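Una mañana entre mármoles: nuestra visita a las canteras y al taller de Stunari

Dic 15, 2022

Llevaba desde septiembre queriendo hacer esta excursión, y entre unas cosas y otras (la lluvia, el coche en el taller, un resfriado que no se iba nunca) se me fue echando el invierno encima. Al final me apunté a la jornada de puertas abiertas casi sin pensarlo, y qué alegría haberlo hecho.
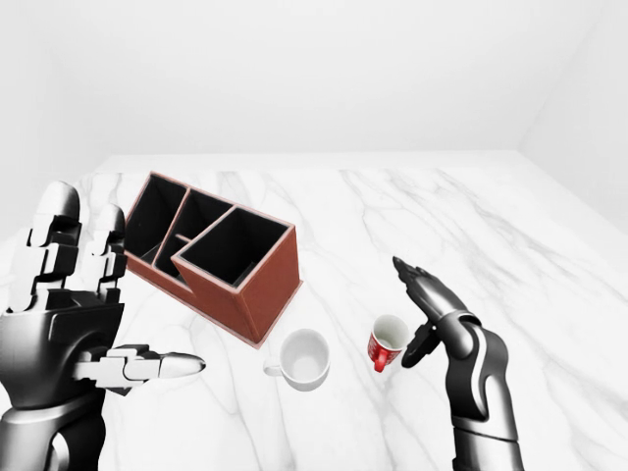
Cómo llegar y qué conviene llevar

Desde Irnley salen 42 kilómetros de carretera bastante decente hasta el cruce de Teslow, y a partir de ahí empieza una pista de grava que sube haciendo curvas entre pinos. Yo fui despacito, con la ventanilla bajada a pesar del frío, porque olía a resina y a tierra mojada que daba gloria. Hay aparcamiento junto a la caseta de entrada, pero es pequeño, así que madrugad un poco.

Llevad botas de verdad. Yo fui con unas zapatillas claras y volví con unas zapatillas grises, y todavía estoy sacando polvo de los cordones. Los cascos los dan allí, y también unos tapones para los oídos que en el taller se agradecen muchísimo.

La cantera

Nos recibió Fidel Farías, que entró a trabajar allí de chaval y conoce cada bancal como quien conoce el pasillo de su casa. Éramos un grupo de 24, bastante mezclado: estudiantes de arquitectura, una pareja que andaba reformando la cocina y varios jubilados con más preguntas que nadie -- mis favoritos, lo confieso.

La cantera está a 1.000 metros de altitud y el viento corta la cara, pero cuando uno se asoma al borde se le olvida. Son escalones enormes, blancos, cortados tan rectos que parecen las gradas de un teatro. Fidel nos explicó el corte con hilo diamantado, un cable larguísimo que da vueltas y vueltas con agua encima y va separando el bloque de la montaña con una paciencia infinita. Yo siempre había imaginado dinamita y estruendo. Pues resulta que aquí los explosivos casi no se usan, porque abren grietas por dentro que luego aparecen al serrar las tablas, y entonces ya no hay arreglo.

También nos habló de las vetas. El mármol nace como caliza, y con el calor y la presión todo se recristaliza; los grises finos vienen de impurezas que ya estaban en la roca, arcillas y materia orgánica sobre todo. Según por dónde se sierre el bloque, la misma veta sale como una línea larga o como una especie de nube. Me quedé pensando en la encimera de mi abuela, que miré mil veces mientras ella amasaba, sin preguntarme nunca de dónde venían aquellas rayas.

El taller

Bajamos después a la nave de corte, donde nos esperaba Sofia Galanis, la responsable de acabados. Nos hizo pasar la mano por tres muestras de la misma piedra: una pulida, otra apomazada y otra envejecida. La apomazada me enamoró, con ese tacto casi de jabón seco. Sofia la recomienda para cocinas, ya que disimula mejor las marcas del limón y del vinagre, aunque avisa de que marcas habrá siempre. Su consejo: sellador incoloro, jabón neutro y nada de productos antical. La pareja de la cocina tomaba apuntes como si hubiera examen.

En el patio había un bloque esperando la sierra que pesaba 2.175 kilos, lo llevaba apuntado en tiza azul. Uno de los jubilados le dio una palmadita, como a un caballo, y acabamos dándosela casi todos.

La comida y la tienda

La visita termina hacia el mediodía y en el pueblo hay una casa de comidas, Sydorenko, donde sirven una sopa de remolacha espesa y un pan negro que me habría llevado por docenas. Reservad si vais en grupo -- el comedor es chiquito y se llena enseguida.

En la tienda del taller venden morteros, posavasos y recortes sueltos a muy buen precio. Yo me traje un mortero que pesa como un demonio y una losita para enfriar el chocolate. La próxima visita guiada la anuncian para primavera, con la cantera menos ventosa, y ya le he dicho a mi hermana que se vaya buscando unas botas.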